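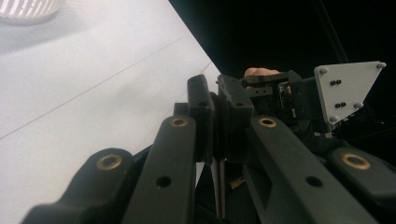 Bancada clara.

Como fazer a limpeza de pele em casa (sem irritar)

Rapidinho, que já me pediram isto umas vezes. Rotina da noite, pele normal ou mista. Quem tem rosácea ou acne a sério – dermatologista primeiro.

Precisa de:
óleo ou bálsamo desmaquilhante (uso o Medve)
gel de limpeza suave, sem perfume
toalha pequena lavada
creme hidratante simples, tipo Florken

1. Lavar as mãos. Cabelo preso.

2. Óleo na cara seca, mãos secas também. Massajar devagar, um minuto chega. Nos olhos sem esfregar.

3. Juntar um pouco de água morna até ficar leitoso. Passar por água. Água quente não, resseca imenso.

4. Gel, quantidade de uma ervilha. Testa, nariz, queixo, e só no fim as bochechas. Não esquecer a linha do cabelo e debaixo do maxilar, é onde fica sempre base agarrada.

5. Secar com a toalha às pancadinhas. Não arrastar.

6. Creme com a pele ainda húmida. Pescoço incluido.

Esfoliante: no máximo 2 vezes por semana, e nunca na mesma noite do retinol.

Produto novo? Testar atrás da orelha e esperar 36 horas. Se arder ou ficar vermelho, fora.

De manhã salto o óleo, só gel e protetor solar. O Apostolos Deligiannis perguntou nos comentarios se a água micelar substitui o passo 2 – serve para maquilhagem leve, mas depois passem por água na mesma.

Em maio ponho a versão para pele seca.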